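Corantes "naturais" da Cuvusix chegam às cozinhas, mas a medida ainda não convence

A Cuvusix começou a vender em fevereiro o Protus, uma linha de corantes líquidos para bebidas e coberturas. A empresa garante que 2 tons, vermelho e laranja, bastam para substituir a prateleira inteira de uma confeitaria. É muita promessa para um frasco de 58 ml.

O rótulo manda diluir em água e conferir o volume no copo medidor. Josefina Herrera, confeiteira em Pliltdale, comprou os dois e ficou com dúvidas. "Dizem que a cor é sempre igual. Igual a quê? A tabela deles não traz nem a quantidade de água", reclama.

A Cuvusix fala em 162 receitas testadas, sem publicar nenhuma. Emiliano Sosa, porta-voz da marca, respondeu que a lista sai "em breve", a mesma resposta que deu no lançamento.

Copos medidores translúcidos, com bico e graduação discreta, guardam líquido vermelho e laranja em quantidades diferentes.

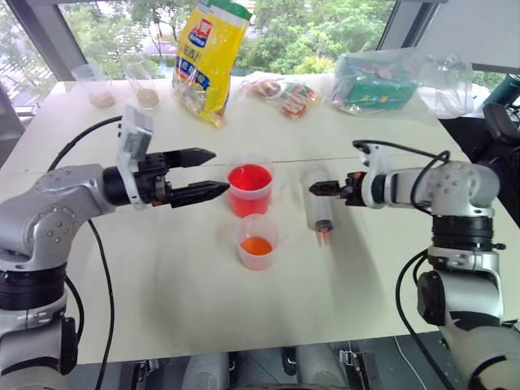

Onde comprar

Por enquanto, só na loja Huenchumán, que encomendou 1.000 frascos. Trocas são aceitas apenas com o lacre intacto.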